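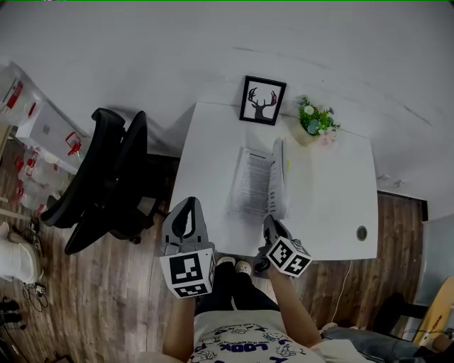
At the white desk, with a gripper in each hand and LOOK on the T-shirt.

FOR IMMEDIATE RELEASE

Curnen, 26 December 2019

Tian 2 is out, and it runs your heating without the internet

Hello all, Grażyna from Hivden again. I write our press releases myself, so you'll have to put up with the way I talk. The news is that Tian 2, the new version of our heating scheduler for home automation hubs, can be downloaded from today. It's free if you already have a Tian licence, and £35 if you don't. You pay once. There's no subscription and there isn't going to be one while I have a say in it!

If you've never come across us, Tian is a bit of software that sits on your own hub at home and looks after radiator valves, room thermostats and the boiler relay. You tell it when you want each room warm and it does the rest. Version 1 did that pretty well for most people, but it had one habit that drove me up the wall (and a fair few of you too, going by my inbox). Every time the schedule changed, it wanted to check in with our server first. If your broadband was down at six in the morning, you got yesterday's schedule, or in a few nasty cases you got no schedule and a cold bathroom.

That's gone. Tian 2 keeps the whole schedule on the hub, works out the timings on the hub, and talks to the valves from the hub. You can pull the broadband cable out of the wall and it carries on. The only thing it still goes online for is updates, and you can switch that off as well.

What else is new

Rooms can now borrow from each other. Say the kitchen gets warm from the oven every evening and the door to the dining room is always open - you can link the two, and Tian will hold the dining room valve back a bit while the heat drifts through. I've had this on in my own house since May and I wouldn't be without it.

Open window detection has been rewritten from scratch. The old one went by a fixed drop in temperature, which was hopeless in small rooms and worse in porches. The new one learns how each room normally cools and only cuts in when something looks odd. You can set how long it waits before turning the heating back on, anywhere up to 60 minutes.

The history graph finally scrolls properly on a phone. I know, I know. It keeps 30 days by default, and you can keep more if your hub has the storage for it.

We've also put in a holiday mode that asks for a return date and starts warming the house in time for you to walk in. You can do it room by room, so the spare room can stay cold if nobody's sleeping in it.

And there's a plain text export of all your schedules. It sounds dull, but lots of you asked for a backup you could read and edit by hand. If you break it while editing, Tian tells you which line is wrong and carries on with the old one.
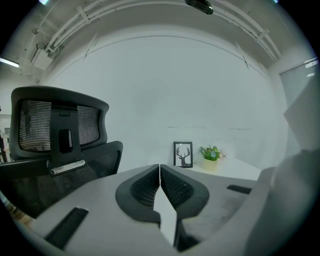
Close up on the black finger pads of a light grey gripper.

About the testing

We ran the beta with 68 households, a good many of them here in Curnen and the rest dotted about the country. There were terraces, flats, two farmhouses and a narrowboat (hello to the narrowboat, you found more bugs than anybody). I asked everyone to be rude if they needed to be, and several of them took me at my word.

The worst problem we found was with battery valves that go to sleep for long stretches. Tian would send a new target, the valve wouldn't hear it, and the screen would cheerfully show a temperature the room was never going to reach. Aravind Naidu, who wrote most of the scheduling code, took that one apart over several weeks. Now the screen shows the last target the valve confirmed, with the new one waiting beside it in grey until the valve answers.

"I would rather show people a slightly ugly truth than a tidy number that's wrong," Aravind told me when I asked him for a quote. "If a valve is asleep, say it's asleep. Then at least you know to go and look at the batteries."

I'd only add that he said a great deal more than that, and some of it was about valve makers, and I've left it out.

Working with Rastmont

Some of you will know Rastmont for their boiler relays. From this release Tian supports the whole Rastmont range out of the box, so there's no more copying settings off the forum and hoping. Plug in the relay, add it to your hub the way you normally would, and Tian picks it up at the next restart. If you'd already set one up by hand, your settings are kept and you don't need to touch a thing.

Moving up from version 1

Please take a backup of your hub before you start. Then install Tian 2 over the top of the old version. Your rooms and schedules come across by themselves, but linked rooms and the new window detection are both off until you turn them on. The window detection needs a little while to get to know each room, so don't judge it on the first evening.

One thing hasn't made it. Underfloor heating still works the way it did in version 1, with the fixed lead time, and I'm sorry about that. We had a go at it, it wasn't good enough, and I didn't want to hold everything else up. It's next on Aravind's list.

Getting hold of it, and of us

Existing users will find Tian 2 in the updates page of their hub. New users can buy a licence from the Hivden website, where there's also a setup guide and the full list of supported valves. Journalists and bloggers who'd like a review licence should just ask me through the press page - tell me which hub you're running and I'll send the right build.

About Hivden

Hivden is a small software firm in Curnen. We make Tian, and we answer our own support emails.

Press contact: Grażyna Witkowska, Hivden, Curnen

ENDS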